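The Coltov Workshop: Record of the Second Build

The members of the Coltov shared workshop resolved, in May of the preceding year, that the second machine would be built at the long bench and would remain there until it could close a wound. The resolution was entered in the book. No date was set for completion, and the matter of the heating was deferred.

The undersigned was appointed keeper of the record. The duties were light. Members who used the bench were to write down the hours worked, the parts consumed and any breakage. Most wrote only the breakage.

The arms were assembled from a Buleo kit, which had been purchased second-hand and was short 36 screws. Replacements were cut from stock. The left arm was finished first and behaved correctly from the beginning. The right arm had a tremor that appeared in the evenings, after the neighbouring unit had closed, and could not be found by day. Two members proposed that the motor be exchanged. A third asked that it be left alone, and sat with the arm for 20 nights in her coat, holding the elbow joint lightly between two fingers, as one might take the pulse of a relative.

Her entries are the longest in the book. On 2019-04-09 she wrote that the tremor was in the bench. One leg had been standing on an old floor tile. The tile was removed, and the expense recorded was nil.

Practice pads were ordered from Trulora and delivered in a carton marked Mohammadi, which was never explained. The budget stood at 3,747 dollars before the order and 1,836 dollars after it. The keeper was instructed to note that the members considered this reasonable.
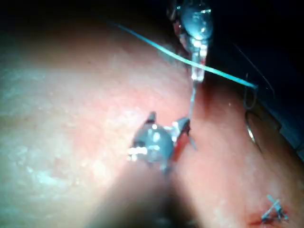
The record for the final evening is brief, as the members had stopped writing in order to watch. The lights over the other benches had been turned off, and a kettle boiled and was left. A knot of teal-blue suture sat on the pink pad, its ends cut short, beside a small dark red mark, and the two metal tips stood one above the other with a pale thread between them. A member who had voted against the project asked whether he might bring his chair closer. The request was granted without a vote – the only such instance in the book.

The member in the coat did not take a chair. She stood at the end of the bench with one hand resting on the wood, and kept it there until the keeper had ruled the line beneath the entry.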